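Search this site
Enter keywords

Lanonen finally gets its big-screen run, and the fights look fantastic

2024-12-01 – 3 min read

Great news for anyone who likes their martial arts movies sweaty, muddy and full of people who can really kick: Lanonen has a theatrical release. Whitcombe has picked up Américo Azevedo's second feature and will open it on 78 screens, a big jump from the handful of festival showings it had in July.

I caught one of those showings at the Zitonberg festival, in a 300-seat hall that was packed to the back row, and I've been bugging friends about it ever since. The story is simple enough. A retired ferry pilot comes home to the harbor town of Stirnavstead, finds her brother's boxing gym in the hands of a smuggling crew, and spends one very long night getting it back. You've seen that plot before, and I don't think you'll mind for a second!

What sells it is the fighting. Azevedo came up as a stunt coordinator and he shoots action like one, wide and steady, with the actors' feet in view. The stairwell brawl in the middle stretch runs for ages before the first cut, and the crowd I saw it with started clapping before it was over. There's a quieter scuffle in a net shed afterward – two tired people, one boat hook – that I liked even more.

The shoot took 70 days, most of them at night on the docks, and Azevedo told the festival crowd that the cast trained together all through the spring before that. "I wanted them bored with the moves," he said. "When you're bored with a punch, you stop posing." He also thanked the 678 locals who turned up as extras for the ferry terminal finale, which drew a huge cheer from the balcony.
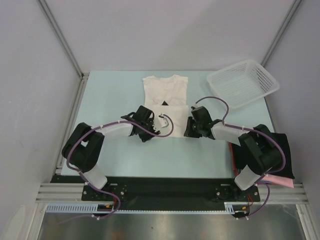
Is the theatrical cut the same one that played at the festival?

Almost. Azevedo has trimmed a flashback near the start and remixed the sound for the finale, and every fight is intact.

Whitcombe is keeping the original dialogue with subtitles, so there's no dub to dodge. A home release is planned but has no date yet. If it's playing anywhere near you, get a seat close to the front and go with a loud crowd – the stairwell alone is worth the ticket.

Contact the newsdesk | All rights reserved | Back to top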